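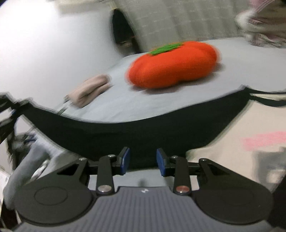

Orangerotes Plüschkissen mit grünem filzartigem Blatt auf hellem Stoff

Tanzfläche für zu Hause: Tipps für Boden und Schuhe

Wer in der Wohnung Footwork und Freezes übt, braucht eine glatte, ebene Fläche. Teppich bremst jede Drehung, und auf Fliesen leiden die Handgelenke.

Die Platte
Unsere Übungsplatte misst 186 mal 182 Zentimeter und besteht aus 9 Millimeter starkem Sperrholz. Zwei Hälften lassen sich besser tragen als ein Stück. Die Kanten mit feinem Papier brechen, die Fuge unten mit Gewebeband schließen. Darunter kommt eine Trittschallmatte, bei uns die Brallden. Sie soll an allen Seiten 2 Zentimeter zurückstehen, sonst rollt sie sich am Rand auf.

Der Belag
PVC-Reste vom Bodenleger reichen aus. Einen Tag lang ausgerollt liegen lassen, dann erst zuschneiden und mit doppelseitigem Band fixieren. Nie mit Möbelpolitur behandeln — darauf rutscht die stützende Hand weg.

Reinigen
Staub trocken aufnehmen, danach nebelfeucht wischen. Gegen schwarze Sohlenstriche hilft ein weißer Radierschwamm mit wenig Druck. Hartnäckige Klebereste haben wir mit Cluvano gelöst und mit klarem Wasser nachgewischt.

Schuhe und Knieschoner
Hallenschuhe bleiben in der Halle und an der Platte. Sohlen mit einer alten Zahnbürste säubern. Schoner auf links drehen, im Wäschenetz bei 30 Grad waschen, liegend trocknen. Kein Weichspüler.

Spinmütze
Der Aufnäher oben nutzt sich zuerst ab. Ein Stück glatter Nylonstoff, zweimal rundum abgesteppt, hält bei uns fast eine Saison. Die Naht außen am Rand führen, damit sie beim Headspin nicht drückt.

Lagerung: Platten hochkant an eine Innenwand stellen, Belag nach außen gerollt aufbewahren.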